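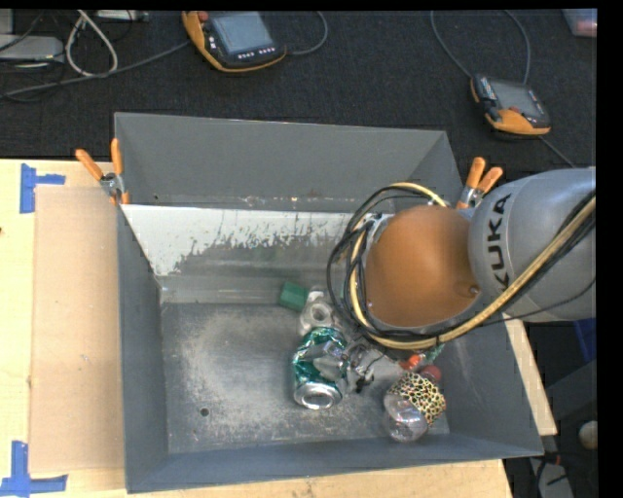 The sorting cell at Trarent, with the gripper down beside a crushed can.

The Trarent open afternoon began, as these things do, with a sign-in sheet and a badge that would not stick to wool. I had driven two hours to look at software, and software is hard to look at. Trarent solves this by putting a KUKA arm over a metal bin of trash and letting visitors crowd around a monitor.

Our guide was Sumaiya Haque, who runs the planning group and has clearly heard every recycling joke there is. I made one anyway. She waited for it to finish.

The stack comes in two parts. Ukance is the perception side: it takes a depth image of the bin, cuts it into things that might be objects, and scores places where a gripper could close on them. Usman is the motion planner, named after somebody's cat or somebody's uncle, depending on which engineer you ask. It takes the best-scored grasps and tries to find a path that doesn't put the wrist through a wall of the bin.

Clear plastic is the villain of the whole building. A crushed can, however crumpled, gives the depth sensor something to hold on to. A clear bottle gives it the floor behind the bottle, plus some glare. Ukance gets around this by looking for the label and the cap and guessing at the rest, a method I have used myself when hunting for my glasses. On the monitor the guess showed up as a purple sausage, and the sausage flickered.

The sloped sides of the bin are a planning problem too. Anything resting near the foot of a slope can only be reached from a few angles, and Usman throws out most of those before it starts. Haque showed us a log of 1125 planning requests, sorted by reason for rejection. "Wrist collision" filled the first three screens. She scrolled through it with what I took for affection. Cables get a fat safety margin in the model, and the margin itself accounts for a good many of the refusals. One visitor asked why they didn't just shrink it. An engineer at the back laughed for slightly too long.

The best thing I saw was the replay tool, Horkodham. It records what the camera saw, what Ukance believed and what Usman decided, then lets you step through all of it on one timeline. We spent 28 minutes on a single bad grasp, and I would have stayed for another.

The roadmap slide said "mixed waste, unattended, 2030." Haque left it up for a second or so and moved on to parking validation.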